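Got the kiln shelf money sorted, so I can finally write up what a year of selling small pottery looked like. Thread, mostly numbers and clay.

1/ I sell cups, tumblers and little dishes under the name Brakari. It's a side job. I rent a shelf and kiln time at Kistach, a shared studio across town, and do the trimming at home in the evening.

2/ I made 310 pieces last year. 145 of them sold. The rest are seconds, gifts, tests, or still in boxes in the hall closet.

3/ Square shapes sell slower than round ones at markets and faster online. I don't have a good explanation. At a market people pick up the round mug first, put it down, and buy the round mug.

4/ Clay and glaze came to almost $900. Kiln fees were separate and I'm still adding those up. I lost one whole load in July when a shelf tipped, and I paid for that firing too.

5/ Pricing. I started at $18 a cup and that was too low. I went to $26 and sales at the Altudano street market stayed the same. Should have done it in spring.

6/ Lots of people don't want to drink out of a square cup. The corners are awkward. They buy them for the bathroom or the desk, and I've stopped listing them as drinkware.

Square cup, wooden brush, both times.
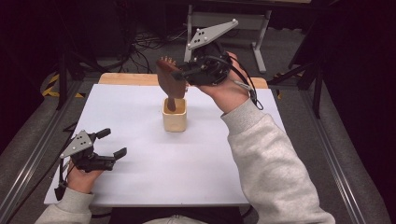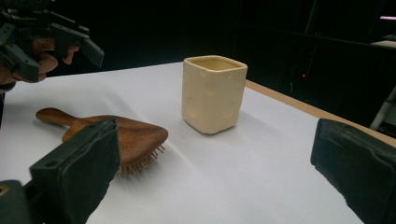
7/ Shipping was the part I got wrong. I used one box size for everything and stuffed the gap with paper. Six broke in the first two months. Now I use two box sizes and wrap each piece twice. One has broken in the mail since then.

8/ Someone asked about wholesale. A gift shop called Collet took 60 pieces on consignment, 60/40 in my favor. They paid on time every month. The catch is that they wanted everything in one color, and I was very tired of that color by the end.

9/ Slip casting vs. hand building: I do both. Casting is quicker once the mold is dry, but a new plaster mold took me most of a weekend and the first few pulls went in the scrap bucket.

10/ Things I'm dropping this year: lidded jars (lids warp), anything with a thin handle, and custom name orders. Two people spelled their own dog's name differently in two emails.

11/ Things I'm keeping: square cups, soap dishes, the cream glaze. Also one market a month instead of three.

12/ If you asked me about a glaze recipe and I didn't answer, send it again. My inbox is a mess and I'm going through it tonight after 8.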